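Vorkitz Bench Practice Kit — pads, top sheet and rule card for hand-held gripper stations

Sold as a set or by the piece. In stock, ships from Jaramillo.

What it is: everything a two-gripper teaching bench needs to pass a Dradanitz bench check. Works with any hand-held gripper that takes a bolt-on finger. No software. No subscription.

In the box
Finger pads, black, 3 pairs
Light gray top sheet, one, matte
Rule card, laminated, screw holes in the corners
Wear log, 20 pages
Cable clips, bag of 13

Who buys it: labs and small shops recording hand demos for robot arms. Also schools, more and more. If your people swap grippers between shifts you want the rule card even if you skip the rest.

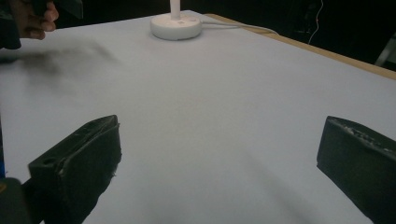
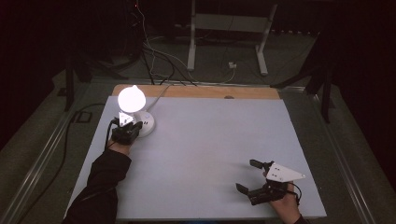

Pads are a wear part. Treat them like one. The rule on the card is simple: look at both pads before every session, edges first, and write down what you see. Chips and scuffs along an edge, like on the left finger in the close-up, go in the log the same day. Torn material that lifts under a fingernail — swap the pair. Always the pair, never one side. A new pad facing an old one closes crooked and your recordings will drift without anyone noticing till later.

Rules on the card (short version, full text comes with the kit)

1. One task object on the sheet at a time. Everything else off.
2. Jaws open fully before you start recording. Both hands.
3. Marker plates checked for play. If it wiggles, stop and tighten.
4. Powered objects, lamps included: cord runs to the far side of the bench, away from the hands. Clip it if it crosses a walkway.
5. Gripper cables get enough slack for a full reach. Test the reach before, not during.
6. Hold the object by a solid part. No gripping on glass, cords or switches.
7. Dropped gripper = end of session. Inspect, log, restart.

Rule 4 is the one people call us about. Yes it applies to battery lamps while they are charging. No, tape is not a clip.

Pad life
Rated for 2000 closes on smooth plastic. Less on metal edges, a lot less on anything rough. Nayeli Carrillo in our test room keeps the wear table up to date, ask for the current one when you order, the printed one in the box may be a version behind.

Fitting
Single screw from the top face. Hand tight then a quarter turn. Do not use thread glue, you will never get it off. Wipe the pad with a dry cloth, no alchohol.

Top sheet
Lies flat on its own weight. Trim with a box knife. Leave a little of the table edge showing at the far side so the sheet dosen't catch on sleeves. Replace when it gets shiny.

Ilulora owners: you need the short screw, choose it at checkout. The standard one bottoms out.

Returns: unopened pads only. Sheets no, once cut.

Bulk orders and bench check questions go to Wenceslao Zamudio, use the contact form and put "bench" in the subject. Next batch of pads lands in January — order before that if you need them for spring classes, we ran out last time.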